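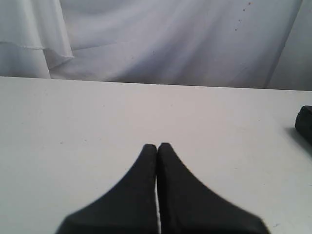 Natalina Greco wrote in to ask if you can skip the background frames and let the policy sort it out. You can try. Mine went for shadows on the table until I stopped skipping them.

So, step 1. Before any grasp demos, record the bare approach. Fingers closed, white table, white cloth, nothing in the grip. 200 frames is plenty. Save them in their own folder, call it "neg" or whatever, just dont mix them with the demos. You will regret it.

Step 2. Exposure. Lock it. Auto exposure on a white table with dark plastic parts is a mess, the whites jump every time something black comes into view and the encoder learns the jump. Set it by hand on the darkest part you plan to use, then leave it alone.

Step 3. Wrist views of openings. This is the bit the method is really about: finding a slot in dark plastic from close up, no depth. 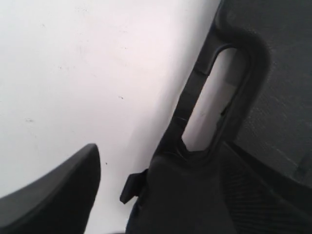 Vary the tilt a lot. I do 500 short clips, 3 seconds each, coming in at a different angle every time. Label the long axis of the opening only, two clicks, one at each end. Don't bother tracing the rim. Ginette Royer traced rims for most of July and her angle error came out the same as mine.

Keep the clips where the gripper is half out of view. Keep the blurry ones too. I threw mine away first time round, had to redo 285 of them.

Step 4. Train. Small encoder, crop to the middle, random brightness but NO horizontal flip (flips the axis label, took me a whole evening to find that one). Arix config files work as is, change the path and the batch size.

Step 5. Test on a part with texture. Smooth plastic is the easy case. Stippled stuff makes the edge detector fire all over teh place, so check the predicted axis by eye before you let the arm close on anything.
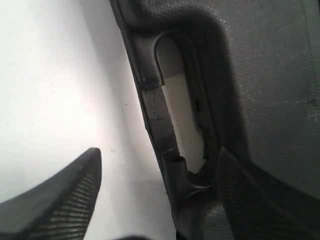

Wrist view, slot in the textured gray part.

If the axis wobbles between frames, average over the last few. If it still wobbles go back to step 2, its nearly always exposure.

Script for the two-click labels is in the Sanna folder, ask Hélder Tavares for access.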